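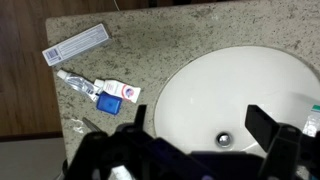 Sastov Home Opens Its Spring Guest Bath Program to Homeowners Across the Valley

Families fixing up an older bathroom can now borrow samples, sit down with a designer and plan the whole job under one roof

SASTOV, 09/09/2023 – Drarkine Home & Bath, the family-run remodeling shop on Bulard Street, is very happy to announce that its guest bath program, which started as a small trial in April, is now open to every homeowner in the valley. The program is meant for people who like the bones of their bathroom well enough but would love a little help deciding what to keep, what to replace and what can happily wait another year.

The shop has been in the same brick building since 1893, when it sold stoves and washtubs to the farms along the river, and a good many of today's customers remember coming in with their grandparents. (The old rolling ladder is still there, and yes, children still ask to ride on it!)

"People walk in thinking they have to tear everything out," said Marjan Bagheri, owner of Drarkine Home & Bath. "We sit down, we have some tea, and we talk about who uses the room and what bothers them about it. Quite often the counter stays and the money goes into better lighting and a fan that doesn't rattle."
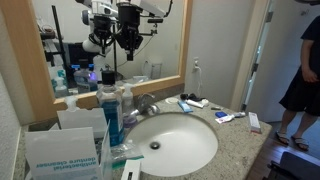
A granite counter with an oval undermount sink and a single-handle faucet, under a wood-framed mirror.

Each household in the program gets 4 visits with a designer, starting with a walk-through at home and ending with a written plan that belongs to the homeowner, whoever ends up doing the work. Customers may also take home stone, tile and paint samples for as long as they need them, and we do encourage everyone to look at them in the evening as well as at noon, with the lights they really use.

The fee is $25 per visit, and it comes off the bill for anyone who goes on to order cabinets or fixtures through the shop. Thanks to a kind gift from the Li Family Fund, Drarkine will also award $1000 toward materials to one household each season.

"My mother's bathroom had been on our list for ages," said Khalil Ghanem, who took part in the trial. "Yufang came out and measured everything twice, and she was so patient with Mom about the towel bars. We kept the floor, moved the door swing and finally got some drawers."

Designers Yufang Tan and Zixuan Tang are booking home visits now. Appointments can be made at the front counter or by phone during shop hours.

Media contact: Jinlong Deng, Drarkine Home & Bath, Bulard Street, Sastov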